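Marnel Outage Log -- data card and read-me

Hello, and thank you for downloading the log. It is a plain record of power cuts on the Marnel side of town, kept by the people who live there, and we hope it is useful to you whether you are a student, a reporter, a neighbor or somebody who simply wants to know if it is just your street.

What is in it

The main file, outages.csv, has 2776 rows. Each row is one cut as reported by one household or shop, so a cut that darkened a whole street will show up several times, and we have left it that way on purpose. People notice different things at different moments, and we would sooner give you all of their reports than one tidy row we made up ourselves. If you want one row per cut, group by feeder and start_time and allow a window of 10 minutes either side.

The reports come from 42 streets served by 13 feeders. A second, much smaller file called streets.csv tells you which feeder each street hangs off. Three streets at the Skorberg end are fed from both directions and are marked "split" in that file. Please don't drop them! They are some of the most faithfully reported streets we have.

Columns in outages.csv

report_id -- a number, never reused, even when a report is withdrawn
street -- the street name, spelled the way the town map spells it
feeder -- the feeder code, blank when we could not work it out
start_time -- local time, to the minute if the reporter knew it
end_time -- the same, blank if the reporter was asleep or away
kind -- full, partial or low (low means the lights were on but dim)
place -- home, shop, workshop, clinic or school
note -- whatever the reporter wanted to say, in their own words

How reports reach us

Most come by text message, a good many on paper slips left in the box at the Mahasneh bakery, and a few over the phone. Paper slips are typed up by hand and checked once against the original. When the handwriting beat us we put a question mark in the note column and kept the row. 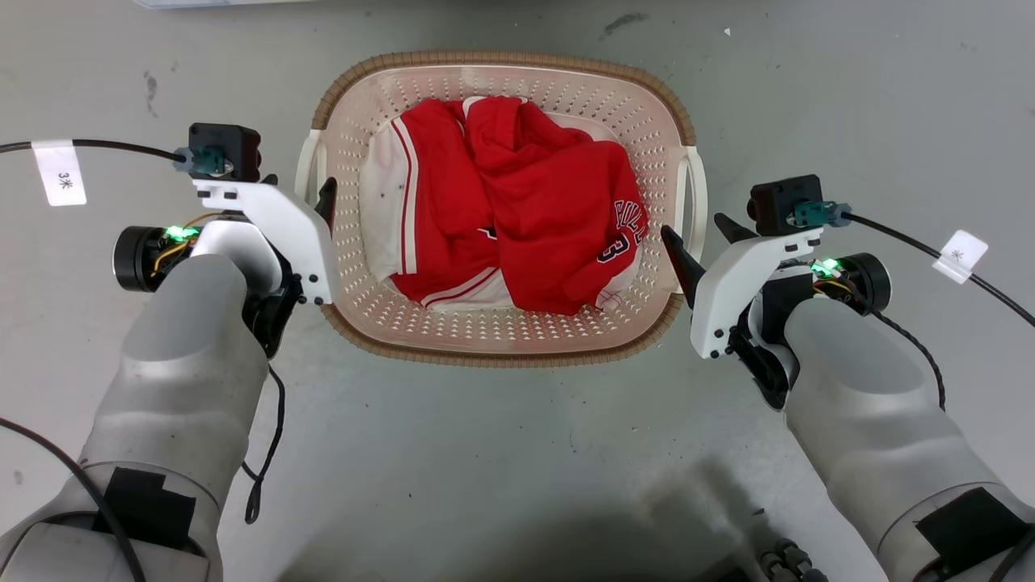

The note column is where you will spend most of your time, and it deserves a little patience. Some people write two words and some write a page about the freezer, the water pump and the price of generator fuel. Laundry turns up a great deal -- a wash halted halfway, school shirts that could not be ironed, a basket of clothes, with a red Bulls jersey in among the rest, put off until the current comes back. We tag those rows "chores" in tags.csv, along with cooking and pumping water, so you can pull them out without reading everything. The tags were added by hand and a row can carry more than one.

Known gaps

September is thin. The text line was down for part of it, and only the paper slips got through, so a low count that month tells you about our phone and very little about the power. Cuts after midnight are under-reported all year long, as you might expect. Feeder codes changed once when the Grilto substation was rewired; we use the new codes throughout, and the old ones are kept in a column of their own in streets.csv.

Privacy

Names, phone numbers and house numbers have been removed. If you spot one we missed in a note, please tell us before you tell anybody else, and we will fix it and put out a new copy.

Using the log

You are free to use and share it, charts and all, as long as you say where it came from. "Marnel Outage Log" is plenty. If you make something with it, we would dearly love a copy for the bakery wall. Corrections can go in the same box as the slips, or by text to the usual number, with the report_id at the top.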